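*Lettre de Brellwood n° 84 – 04/12/2020*

## Sortir, plier, ranger : les couvertures d'hiver

Le froid est arrivé et les plaids sont redescendus des placards. On les sort d'un coup, on les pose sur le lit, et c'est là qu'on se rend compte qu'il y en a trop pour la place disponible. Ce mois-ci, la rubrique maison est consacrée au pliage et au rangement des couvertures en peluche, celles qui prennent du volume dès qu'on les lâche. 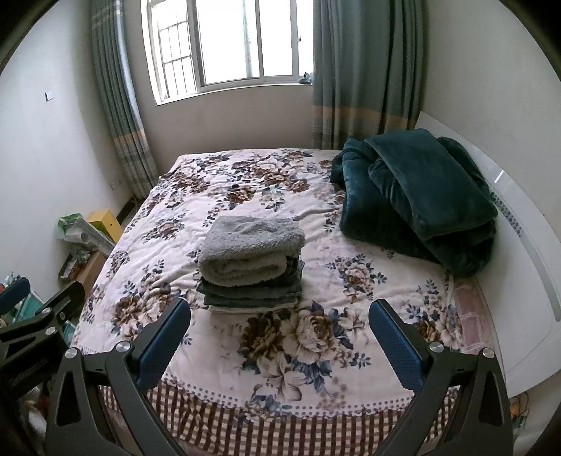
**Solène Aubriot**

Je trie toujours mes couvertures sur le lit. Dans une petite chambre, c'est la seule surface assez grande et assez plane, et on peut en faire le tour sur deux côtés au moins. Je laisse le couvre-lit en place. Le mien est à grandes fleurs brunes et crème, avec des feuilles bleues et un volant à carreaux, et il supporte très bien qu'on empile dessus. Je le tire à la main avant de commencer, sans chercher à effacer tous les plis.

Le tri se fait en deux groupes : ce qui reste dans la chambre jusqu'au printemps et ce qui retourne au placard. Chez moi, la grosse grise reste. Les tissus foncés qui vont dessous aussi, car ils servent de couche intermédiaire les nuits où le chauffage est baissé. Quant au plaid bleu canard, il change d'avis chaque année et finit souvent en tas à droite du lit, à moitié plié, jusqu'à ce que quelqu'un s'en serve.

### Le pliage

Pour une couverture épaisse, on oublie le pliage en huit des draps. Le tissu fait ressort et la pile s'ouvre. Je procède de la façon suivante :

1. Étaler la couverture, côté le plus doux vers le lit, et chasser l'air à plat avec les avant-bras.
2. Rabattre les deux grands côtés vers le milieu, bord contre bord.
3. Replier une fois dans la longueur.
4. Rouler ou rabattre en trois, en gardant l'arrondi du pli vers soi.

Cet arrondi vers l'avant compte plus qu'il n'y paraît. Dans un placard, c'est lui qu'on attrape, et la couverture sort sans entraîner ses voisines. Les bords libres vont au fond.

Mon étagère à linge, une Prikeo achetée d'occasion, mesure 84 cm de large. Deux piles y tiennent côte à côte à condition de plier tout à la même largeur. Je me sers d'un carton comme gabarit, posé sur la couverture avant de rabattre les côtés. Au bout de trois ou quatre pièces on n'en a plus besoin, la main connaît la mesure.

### L'ordre de la pile

Le plus plat en bas, le plus gonflant en haut. Une peluche épaisse placée sous des tissus lourds garde la marque pendant des jours et il faut la secouer longtemps. Placée au-dessus, elle se creuse à peine là où on a appuyé la main.

Les bords des tissus du dessous dépassent toujours un peu à gauche ou à droite. J'ai cessé de les reprendre. Une pile de couvertures qu'on utilise tous les soirs n'a pas besoin d'être droite, et celle du placard est derrière une porte.

Les housses sous vide, j'en ai essayé deux hivers de suite. Elles font gagner de la place, c'est vrai, mais la peluche en sort écrasée et il faut la laisser respirer une bonne journée. Je les garde pour les couettes synthétiques. Pour les plaids, une vieille taie d'oreiller fait l'affaire – on y glisse la couverture roulée, on noue l'ouverture et on range debout, comme des livres.

### Le poil

Avant de ranger, je passe la main à plat dans le sens du poil, puis à rebours. Les petites mèches collées se repèrent tout de suite au toucher. Une brosse à vêtements souple suffit pour les séparer, sans appuyer. Pour l'ourlet, même chose, en allant plus lentement : c'est la partie qu'on tire le plus, donc celle qui bourre en premier.

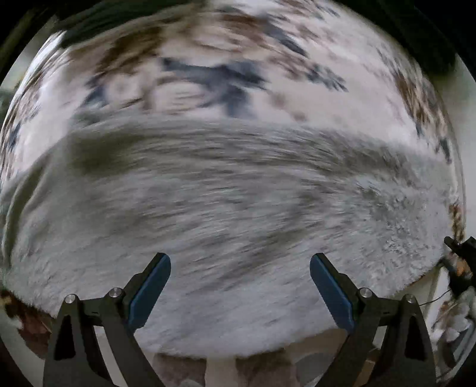 Une lectrice nous écrit qu'elle ne brosse jamais ses plaids et qu'elle préfère les secouer dehors, à deux, par temps sec, en tenant chacun deux coins. Elle ajoute que la brosse finit par arracher des fibres sur les peluches bon marché et qu'elle a gâché ainsi un dessus-de-lit entier. Elle conseille aussi de ne pas plier deux fois de suite au même endroit, sans quoi la ligne reste marquée au milieu.

Je lui donne raison pour le pli. Il suffit de décaler d'une main la première fois qu'on rabat. Pour la brosse, tout dépend du modèle. Celles à poils durs, pour les manteaux de laine, sont à éviter. La mienne est une brosse de bébé.

### Le lavage, en bref

- Une seule grande couverture par machine. Deux ensemble se rincent mal.
- 30 degrés, peu de lessive, pas d'adoucissant sur la peluche : il graisse le poil.
- Séchage à plat sur deux fils, en retournant à mi-temps. Sur un radiateur, la fibre durcit.
- Les foncés à part au moins les deux premières fois. Un plaid sombre neuf peut laisser du duvet sur tout ce qui est clair, et sur un couvre-lit à fond pâle on le retrouve pendant des semaines.

Pour les pièces trop grandes pour une machine de maison, la laverie de la rue Prandano a une cuve qui les accepte. Venez tôt, elle est vite prise en cette saison. Apportez votre propre sac pour le retour, les paniers restent sur place.

### À donner, à échanger

Le bac à textiles de la salle McPhee est ouvert jusqu'à la fin du mois. L'hiver dernier, 182 couvertures et plaids y ont été déposés. Merci de les apporter propres, pliés et attachés avec une ficelle, taille notée sur un bout de papier. Les oreillers ne sont pas repris.

En January prochain – pardon, en janvier – la rubrique portera sur les draps-housses, que plusieurs d'entre vous réclament. Envoyez vos méthodes avant les fêtes à l'adresse habituelle.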